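Norkley Ice Towel and Neck Wrap Set

I started making these in my garage after a half marathon in May where I got to mile nine and my head felt like a boiled egg. I'd trained fine, I'd slept fine, I just hadn't run in that kind of heat before. A woman at the aid station handed me a wet dish towel full of ice and I swear I'd have married her on the spot. So this is my version of that dish towel, with a few seasons of fussing put into it.

You get one long towel and one neck wrap. The towel is 17 inches across and long enough to go over your head and still tuck into a singlet. The wrap has 4 pockets along the inside that hold regular ice cubes, the kind from a gas station bag, and it closes at the front with a soft tab you can work with cold, clumsy fingers (I tested that part a lot, mostly by being cold and clumsy).

How I use it

Soak the towel, wring it out, and stick it in the cooler with the ice before you leave the house. Fill the wrap about ten minutes before your start. I wear mine through the warmup and hand it off at the line, but plenty of people keep it on for the whole thing – the ultra crowd especially. Refill when the pockets go flat.

Grímur Kjærgaard, who rides with our Tokow group, folds the towel in half and wears it under his jersey on long climbs. I tried it and hated it, too drippy, but he's done two summers that way and bought a second one, so there you go.

Please don't put dry ice in the pockets. And if somebody in your group gets confused or stops making sense in the heat, that's an emergency. Call for help and get them cooled down right away with whatever you have.
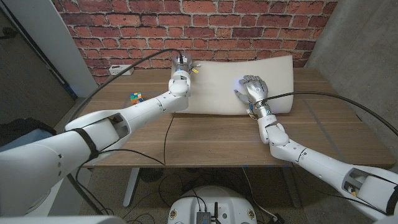 Sizes and colors

The wrap comes in regular and long. Regular fits necks up to 16 inches, and if you're right on the line, go long, because the pockets bulge when they're full. Colors are sand, bright orange and a dark green called Havby that I love and that sells the slowest of the three. Go figure!

Washing

Cold machine wash, hang dry. No fabric softener, ever – it coats the cloth and then the towel won't hold water. Leave the tab closed or it'll grab your socks.

Ordering

I do these in batches of 500 and the next one ships on 17th September. Team orders go through Gunhild Mogensen, and she can match your club colors on the edge stitching if you ask before the batch is cut. Spare tabs are free, just put a note on your order.

Returns are fine even if you've used it. Rinse it first, please.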